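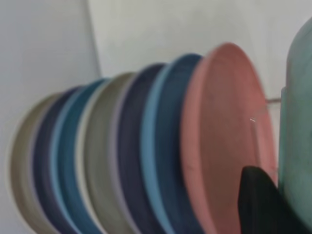

Wrist camera, close in on the row. Soft focus, sorry to the eyes.

From: Saqib Rizvi
To: Kendetti robotics club list
Date: 2023-06-07
Subject: Re: [kendetti-club] plates, and who has the good gripper pads?

Hi all,

Thanks to everyone who wrote back, and especially to Sze-wing for the long one, which I've answered in bits underneath. I've put two pictures in with this so that those of you who can't get to the lab before the Drundum day can at least see what we're up against!

Sze-wing Fung wrote:

> I had a go at the plate task again after you'd all gone home and I still
> think we're picking the wrong approach angle. The arm comes in square to
> the rack and then the finger has to find a gap that's hardly there. Could
> we come in from the side, at the end of the row, and always take the end
> plate first? Also, can somebody tell me whether the rules say the plate
> has to go back in the rack or only has to end up off the table? I've read
> them three times and I get a different answer every time.

Right, the rules first (I rang Rarnier about it, they're running the scoring again this year). It has to go in the rack, standing up, and stay there until the judge has had a look. Leaning on its neighbour is fine. You get 40 points for a clean placement and 11 if it's in but you've shoved another plate out of line, and you can't make up the difference anywhere else, so please let's stop trying to be quick.

On the angle, I think you're right, and I'm cross that I didn't see it in February when we were doing all this with mugs. If you look at the wrist view at the top, the pink one at the end is the only plate where you get a proper look at the inside. Everything to the left of it is rims and slivers of inside. The two navy ones are the worst, they're so dark inside that my edge finder treats them as gaps and wants to poke a finger straight in. The pale rims next to them are a gift, though, so I'm now looking for the light stripe and ignoring whatever's between the stripes. It's a bit of a bodge but it's a bodge that works on the laptop with saved frames. Whether it works with the arm moving I'll tell you on Friday.

> The other thing is the flat plate. My pickup is fine when the rim is near
> the table edge and hopeless in the middle. Qureshi's old code tipped the
> plate up first, didn't it? Does anyone still have that?

I have it! Well, I have a version of it. Qureshi (the program, for the newer people, it was called that before any of us joined and I have no idea why) has a routine called tip_and_pinch starting at line 627 of the big file. It presses down on the near side of the rim, waits, and then slides the other finger under. It was written for saucers, so the press is far too gentle for these and wants turning up. I'll put a cleaned-up copy in the shared folder tonight, and if you could run it on the left arm as well as the right I'd be very grateful, I've only ever tried the right.
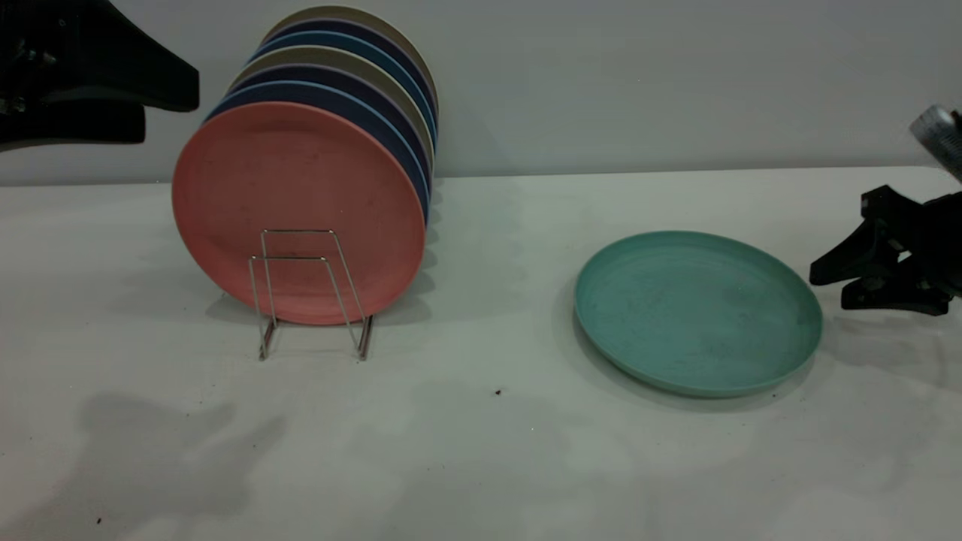
The teal plate flat on the table, with the rest in the wire rack.

You can see what Sze-wing means about the middle of the table. There's clear space on every side of that teal plate, so there's nothing to push it up against, and the rim is low enough that a finger coming in flat just chases it along. I did wonder about using the second arm as a stop, one finger down on the far side and then pinch from the near side, but that's two arms to keep in step and we've got 7 sessions left, so I'd like to try the tipping first.

The other awkward bit is the rack. It's only thin wire and there's not much of it, so please go gently when you push a plate in. I've marked where its feet go on my drawing, and I'll bring that along so we can set it up the same way each time.

Things I still need from people: the soft gripper pads (whoever has them, no questions asked, just put them back in the drawer), a go at the lighting from somebody with more patience than me, and a yes or no on the Drundum minibus by the weekend. If you said yes in the pub, please say it again by email, I can't remember who was there.

See you Friday,
Saqib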